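Category: Robotics events | Open days | Simulation

The Brilby Open Day is a yearly robotics demonstration held each November in Hurkau. It was started by the engineer Hazem Benkirane and drew 200 visitors to its liveliest edition yet.
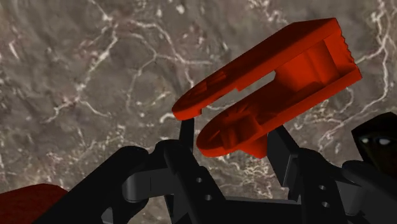

Camovura, the simulator behind the demonstrations, is the great draw of the day, and visitors love getting in close! Everything plays out in a rendered home, and the view from near the gripper brings out small shapes wonderfully well, such as the two parallel prongs of a red U-shaped part against veined marble.

Two talks follow, and the second, on crowded surfaces, is always packed.

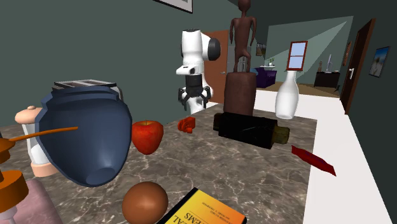
The simulated arm above a marble-patterned counter, with a red apple and an upright wooden statue.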